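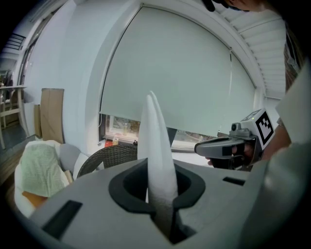

Two hand-held grippers, two kinds of finger: my review after a month

I bought the pair from Plostar in February, to collect grasping examples for a small arm that I program in my free time. The kit is called Skunditz and it comes as two identical handles. The fingers are sold separately. I tried the tall white foam finger and the black ribbed pads, always in the living room, with ordinary objects.

Build and handle

The body is gray plastic and it does not feel cheap. One unit weighs 753 grams with its camera. This is fine for ten minutes and tiring after 90. I like the pistol handle, because the wrist stays straight when I reach over a table. The square marker on its white cube sits at the back, and my tracking software lost it only when I turned my hand too far to the side.

Foam finger

It is very kind to fragile things. I pushed it against small glass jars many times and nothing broke. The weak point is the socket. After 200 grasps the finger started to turn a little, and I had to press it back into place before every session. Thin objects are also difficult, for the foam bends before it holds.

Ribbed pads

With these I made 600 grasps and changed nothing. They hold a pen, a cushion corner, the edge of a wicker armchair. The ribs are fine, so they catch on fabric sometimes, and a knitted sweater is a bad idea.

Camera

The view is very wide and round. I was worried that the bending near the border would be a problem, but the pads are always in sight and so is a big part of the room behind the object.

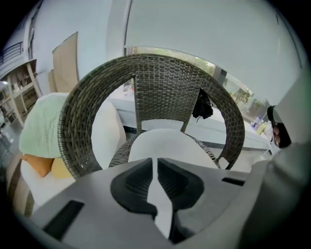
Kwiatkowski wrote to me that the wide lens needs a new calibration each time the fingers are changed, and that the Mistutmont controller will accept old values without any warning. I checked this with my own files and it is correct. My first Friday session had the foam values with the pads mounted, and I had to delete all of it.

I would buy the handles again, and the pads too. For the foam finger I would wait until Plostar makes a tighter socket. Four stars from five.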